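How to descale a kitchen tap and keep a steel sink clean

Hard water leaves a chalky crust on taps and a dull film on steel. You can clear both in under an hour with white vinegar and bicarbonate of soda. I last did mine in November, after a wet summer in Grandthorpe when I had let it slide.

You will need
White vinegar
Bicarbonate of soda
An old toothbrush
A small freezer bag and a rubber band
2 soft cloths

Step 1: Soak the spout
Half fill the bag with vinegar, slip it over the end of the spout and fix it with the band. Leave it for 23 minutes or so. Don't go much longer on a plated finish – vinegar can mark it.

Step 2: Clean the basin
Take out any dishes and racks. Sprinkle bicarbonate over the damp steel and rub with a cloth, following the grain. Rinse well.

A rack that sits down in the basin keeps drips off the worktop, but the rods need a scrub too. Do the undersides, where scale builds up first.

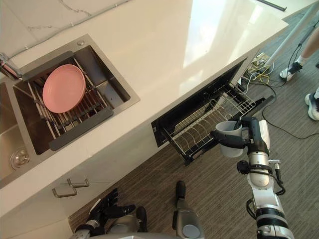 Step 3: Finish the tap
Remove the bag and brush the nozzle. If the flow is still weak, unscrew the aerator and soak it in fresh vinegar for another 6 minutes.

Step 4: Dry everything
Wipe the tap, rim and basin with the second cloth. Repeat once a month, or every two weeks if your water is very hard.

Written by Muammer Toprak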